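Put the money in the table

Most people who set out to build a robot arm at home spend their money in the wrong order. I did, and the shared workshop where I now do most of my building did too. The arm comes first, then the gripper, then the motors get upgraded, and the thing all of it is bolted to is whatever was left against the wall. I think the order should be reversed. Buy or build the table first, light it second, and take whatever arm the remaining money allows.

My own arm is a Traretti kit, bought used. The workshop has a better one, an Orex, and a wrist camera to go with it. The two machines are far apart in price and quality. For the first several months they performed about equally badly, and the reason was the same for both. They were standing on things that moved.

At home I had the Traretti clamped to a desk with a drawer in it. The desk was fine for writing and eating lunch. When the arm swung a load from one side to the other, the whole top twisted a little and came back. You could not see it. You could measure it with a dial indicator, and it came to nearly 2 millimeters at the far corner, which is more than the width of some of the parts I wanted to pick up. I spent most of a winter adjusting software to correct a mistake that was being made by furniture.

People who sell arms talk about repeatability, and the numbers they give are fair as far as I know. But a number like that is taken with the arm fixed to something heavy. Put the same arm on a desk and the number belongs to the desk. A hobby builder who pays extra for a more accurate arm and then mounts it on a wobbly surface has paid for accuracy that never reaches the part.

The usual answer is that a robot with a camera can see its mistakes and correct them, so a stiff table matters less than it used to. There is some truth in this. I run a camera on the wrist and would not go back to working without one. A camera does let the arm find a part that has slid over by a finger's width. What it does not do well is chase a target that moves whenever the arm moves. The picture is always a bit old by the time the motors act on it. On the desk I got a slow back and forth over the part that could go on for 9 or 10 seconds before the gripper closed, and sometimes it closed on air.

The second objection is cost. I kept the receipts for the arm station at the workshop, and the total with the arm came to $1,625. The table was a small share of that. It has a welded base that somebody had already made for a drill press, a flat light-colored top, and leveling feet. Anyone with access to a shared shop can put together something similar, and scrap steel is easier to find than a good gearbox. The base weighs enough that two people complain when they move it. I consider that a feature and have stopped apologizing for it.

The third objection is space, and I have less of an answer to that one. A heavy table stays where it is. In an apartment that means giving up a corner of a room for good, and I understand why someone would rather have an arm that goes in the closet. I would only say that taking the arm down and putting it back up means calibrating again, and most people who plan to do that every evening stop doing it by the third week. A smaller arm that stays bolted down gets used more.

Light is the part of this argument that took me longest to accept. I had thought of lighting as something for people who care how their videos look. Then I ran the same pick task at the workshop at noon and again at 8 in the evening, with nothing changed except what came in the windows, and got two very different results. A pale matte top is easy to keep clean and makes dark parts stand out, and I still recommend it. It also shows every shadow, and the strongest shadow on the table usually belongs to the robot.
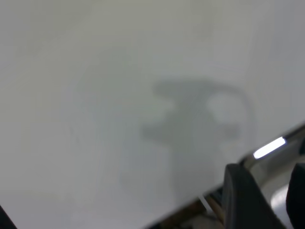 With lamps directly overhead, the gripper's own shadow travels along with the camera and lands in the area the software is trying to read. It has soft edges, it changes shape as the wrist turns, and a simple program will take a piece of it for an object. Ours did. We tried a ring of small lights from Zirkau around the wrist, which helped at short distances and put bright spots on anything shiny. What worked better was two cheap panels, one on each side, set low and aimed across the top. The shadow did not go away, but it became faint enough that a fixed threshold could ignore it. That took one evening and cost less than a single replacement motor.

I should be fair to the people who disagree. A friend of the shop built a Ketilsson arm from plans and ran it on a folding table for a year, and he got it to sort bolts. He did it with a very slow arm and a lot of patience. If the point of the project is the arm itself, the joints and the gearing and the control code, then a poor table does little harm, and he learned more about gearing than I ever will. My argument is for people who want the arm to do something at the end, such as loading a printer or sorting parts.

For them I would set a rule. Take the whole budget and decide what goes to the table, the mounting plate and the lights before looking at a single arm. Push hard on the corner of the table. If it moves, fix that. Fasten the arm with bolts that go all the way through the top, because clamps loosen. Then run the arm empty, back and forth between two points, for 60 cycles, and check whether it still touches the same pencil mark. An arm that passes that test on a good table is worth putting a better gripper on. Mine at home passes now, on a top I bolted to the floor joists, and it is still the used one with the scratched base and the noisy elbow.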